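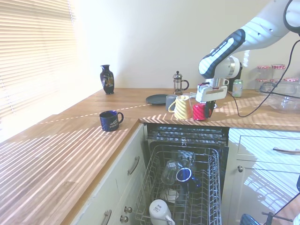
Counter and open dishwasher, Flistmont kitchen. Yellow mug on its side, red cup next to it.

Search this repository

Flistmont Crockery Notes

README, last touched February 2019

What you get
A folder of 400 pictures of one kitchen counter and the things that live on it, plus a plain text list of what each thing is called. The list was the hard part. We spent 11 evenings on whether a mug and a cup are different animals. For our purposes a mug has a handle you would trust.

Names used in the list
- mug_yellow: ridged. Standing or lying down, it keeps the same name.
- cup_red: also ridged, and constantly confused with the above by people in a hurry.
- press: the glass coffee maker. Please stop filing it under "jug".
- jar_check: red and white checked lid. Four in the picture at the top, stacked, and all four share the one name.
- vase_navy: has never held a flower on our watch.

Known problems
Sunlight comes through the blinds and puts stripes on everything, so nearly 140 pictures have a worktop that looks like a deckchair. Plates marked "green" in version 3 are marked "grey" in Kakakhel's older list. Both lists are staying as they are.

Using it
Unzip, read names.txt, then open the folder. Anything called misc_drawer is your own lookout.

Contact: the Zamard desk | © Ramix | Back to top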